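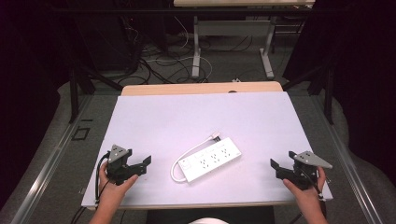 4.2 Where people sit when outlets are scarce

The Drastdale reading room has 40 seats and nine working outlets, an arrangement inherited from an age when readers brought pencils. We logged seat choice on 100 visits before the Allura tables arrived and 100 after. Barros (see Section 2) predicts that readers will pick daylight over power. Our readers had evidently not read Barros.

Before the change, seats within reach of a wall outlet filled first, including the one beside the radiator that every survey response called unbearable. Window seats filled last, mostly with people holding actual books.

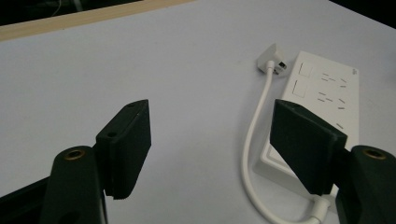 Territory is the harder thing to measure. Earlier work treats a coat on a chair as a claim, but a coat may also be just a coat. We therefore coded only objects left on the work surface itself, and a plain surface makes this easier than it sounds: on a light gray top with a pale wooden edge, as in Figure 3, even a forgotten eraser announces itself. The old tables, dark and heavily carved by generations of scholars, hid a good deal more.

Figure 3. Table surface and edge.

Claims made with a charger lasted longer than claims made with paper. Readers would move a stranger's notebook without much guilt — a plugged-in cord they left alone, even when it charged nothing.

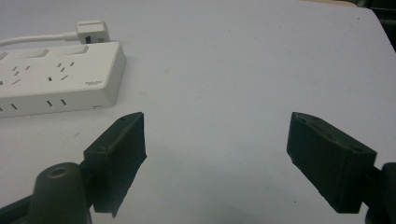
The Kondidel seating index does not separate these two kinds of claim, and so it scores a room full of abandoned chargers as busy. We correct for this in Section 4.3 by dropping any seat whose occupant had been gone through two consecutive rounds of observation.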